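Comparar pinzas exige una disciplina que las fichas técnicas no sustituyen

La adquisición de pinzas para brazos robóticos se decide todavía, en demasiados laboratorios, a partir de la fuerza máxima y la carrera que declara el fabricante. Ambas cifras son necesarias, pero dicen poco sobre el comportamiento de los dedos ante una pieza de geometría irregular.

En la evaluación del programa Dratalo se ensayaron tres modelos, entre ellos uno de Olus y otro de Stullitz, con 58 agarres por modelo y un mismo controlador Vishwakarma. Las diferencias de precio resultaron considerables; las de repetibilidad, bastante menores de lo previsto. 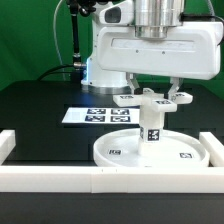
La medición de la postura de la pieza merece, a nuestro juicio, tanta atención como la propia pinza. Un agarre puede parecer correcto a simple vista y haber girado el objeto 3 grados. De ahí la conveniencia de marcar todo aquello cuya posición importe: la pieza en cruz lleva marcadores en el poste y en varios de sus brazos, y los hay también en el fondo de la bandeja y en la hoja extendida sobre la mesa. Con referencias de este tipo, la comparación deja de depender del criterio del operador - criterio valioso, pero difícil de trasladar a un informe.

Se objetará que tal preparación retrasa los ensayos. En nuestro caso supuso 22 horas de trabajo previo, una inversión razonable frente al coste de repetir una serie completa. Convendría que los pliegos de compra exigieran datos obtenidos en condiciones equivalentes y que los centros publicaran también sus agarres fallidos.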